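Coaching Minor Hockey, Session 4: Breakouts
Trostport course handout, 2020-09-22 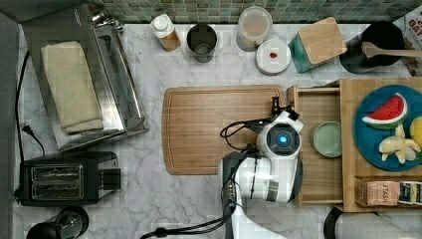 A breakout is five skaters trying to leave their own end without handing the puck back. Most teams in the Trostport league have 51 plays on paper and can run 2. Draw yours on anything with an edge. A wooden cutting board with a groove running around it makes a very decent rink, rounded corners included, and you can rehearse at the counter while the pasta boils over.

Terms for the quiz:
Rim: hard around the boards, hope optional.
Reverse: back behind the net, to a defender who has heard you call it.

Before next session, read the Droltanik notes from August and bring one breakout your players can name.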